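Home | Projects | Funding | Reports | Contact

Computer dismantling cell, Semadstead workshop: progress report to the Geraghty fund
Last updated: January 27, 2022

1. Work since the last report

The cell at Semadstead has been running on day shifts since December. It handles desktop towers that come in for repair or for parts. A technician still opens each case by hand and lays it on its side, and the arm then works on the parts inside. The fixture plate next to the case was redrawn twice after staff at the bench complained that small parts would not sit straight in it.

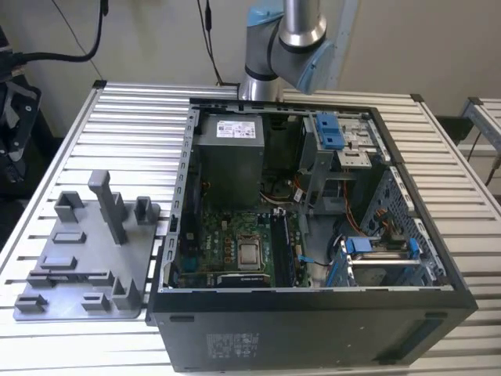
We have put 200 towers through so far. Of these, 70 needed someone to step in, most often over cables or a latch that would not release. We log each stop on a paper sheet by the bench and enter the sheets on Fridays. Older cases remain the slowest, as the layout differs so much between makers.

2. Effect on staff

Three technicians have moved from full-time stripping to a rota split between the cell, testing and repair. No posts have been lost and no hours cut. Two of the three say their wrists are less sore by the end of the week. The third finds waiting on the arm dull and has asked for more repair work, which we have agreed to.

Training took longer than planned. We had allowed for 51 hours across the team and used all of them before anyone was signed off to restart the cell alone. The remaining sessions will come out of the workshop's own budget.

The printed plates are now made at Rurance, and a spare can be with us in a couple of days. The gripper fingers are checked at the start of each shift, along with the bolts on the plates either side of them.
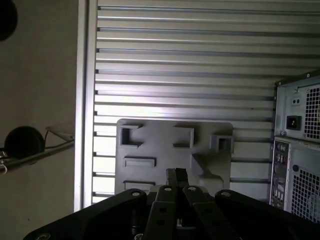
3. Next quarter

Shorten the restart procedure, which runs to four pages at present.
Try a second plate layout for smaller cases.
Host a visit from the Gondstead site, where staff have asked to talk to our technicians without managers in the room.

We are not asking for any change to the grant. The spending table will follow separately.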